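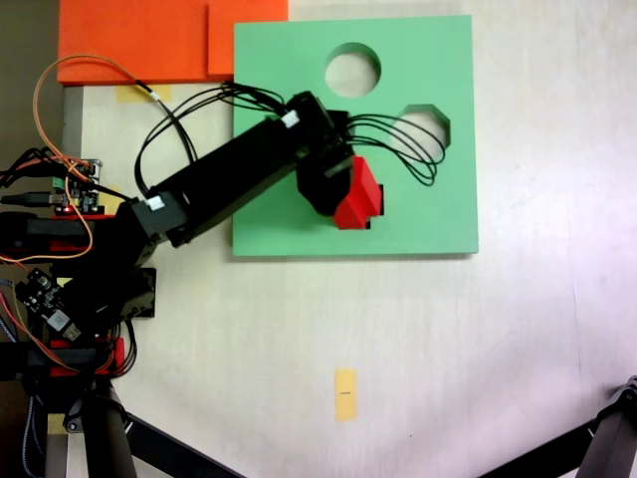
Why does the planner keep picking the long way round? Because the cost only looks at joint travel, and joint travel doesn't know what a cable is.

Blog > Robots > Planning

14 Oct 2022, by Gesum

Quick one before I forget. Swapped the old cost for a weighted one last night, wrist counts more then the shoulder now. 500 runs in sim, 29 bad plans, nearly all of them near the board. Better than Feb, when it was 80. Replan timeout still too short I think.

Shape matching is next. Square is fine, octagon vs circle still gets muddled at low res, need to look at teh edge filter. Config's in the Guvik folder if you want it.

3 comments | 12 shares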